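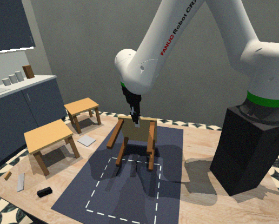
Table cell: sim rebuild, where we're at

Quick one this month, most of the week went into Bastel and there's a build waiting. For anyone new on the list: Bastel is the table cell, the simulated one. White FANUC CRX on the black pedestal, navy mat, dashed box, little wooden tables. The arm picks a table up, turns it, puts it down in the box. The physical cell at Stomham gets whatever we settle on in the sim, so the sim has to be right first. It wasn't.

What was wrong

Base frame, mostly. After the Dindow update the pedestal came back in with its origin at a corner of the box, not at the center of the mount. Everything downstream was off by the same amount. Arm looked fine, reached fine, set tables down outside the dashes. We chased the gripper for two days before anyone opened the base file. Ticket 3707 if you want the whole sorry thread.

Also the mat. Had been scaled by hand at some point, no note, no idea when. Dashed box scaled with it. So two errors partly hiding each other, and when we fixed the first one the placement got worse. Fun afternoon.

What got done

- Pedestal origin moved back to the center of the mount. Locked. Please leave it locked.
- Mat deleted and reimported at true size, dashed box redrawn on top as its own object. It no longer moves if you grab the mat.
- Gripper tip offsets reentered from the Juntunen sheet. The old ones were for the previous tips.
- Collision shapes on the tables redone. Legs are now four separate boxes plus the top. Before it was one big block, so the gripper thought the space between the legs was solid. Explains a lot of the refused grasps.
- Friction on the tip faces put back to what Juntunen gave us. Someone had cranked it way up to stop a table slipping. Don't do that, it just moves the problem to the real cell.
- Wrist limit tightened by 12 degrees on the last joint. Was winding itself up on the tipped poses.
- Kitchen background stays. Yes it costs render time. The vision people want the cabinets and the floor pattern in there.

Still open

Tipped hold. With the table on its side over the mat, the legs are the first thing down, and the release point depends on which way it was turned. Path goes through okay now but the last bit of the descent is slow and a bit twitchy. Lift height over the mat is set to 40 mm at the lowest point of the table, not at the tips. If you change tables you have to change that number too, it does not follow along. On the list to automate, not soon.

Shadows. The arm throws a big one over the mat and it covers part of the dashes, which the box finder dosn't love. Moving the light helps one pose and hurts the next. Leaving it alone for now, the real cell has shadows too.

Loose parts on the bench (gray plate, the small blocks, the strip) have collision on but aren't in the reset list. So if the arm nudges one it stays nudged for the rest of the batch. Fix is easy, just needs somebody to do it.

Before you run a batch

Please. In this order.

1. Load the scene fresh from the Stomham folder. Not your local copy.
2. Home the arm, then check the base readout. All zeros. If not, stop and post in the channel.
3. Open and close the gripper once with nothing in it.
4. Touch the tips to the corner of the dashed box nearest the pedestal. Write down what you get. More than 2 mm out and the batch is wasted.
5. One pick, one tip, one set down. Watch it at normal speed, all the way through.
6. Then start the batch.

Takes eight minutes if nothing's off. We threw away a whole overnight run in November by skipping step 4, and that was with the old mat.

Versions

Scene files saved before 29 March 2023 have the bad pedestal in them. Don't patch them, don't copy the base out of them. Archive and move on. If you have grasps saved against an old scene they can be carried over, the table frames didn't change, only the base and mat did. Script for that is in the tools folder, run it on a copy first becuase it overwrites.

Dindow has a newer build out. We are NOT taking it until the physical cell has been through acceptance. If it nags you to update, click later.

Next

Reset list, then the slow descent, then a proper side by side with the real cell once the Stomham bench is leveled. Juntunen is sending spare tips and the matching sheet. When the sheet comes the offsets get entered once, in the shared file, and everybody pulls from there. No more typing them in by hand.

Notes and problems on 3707 till we open a new ticket.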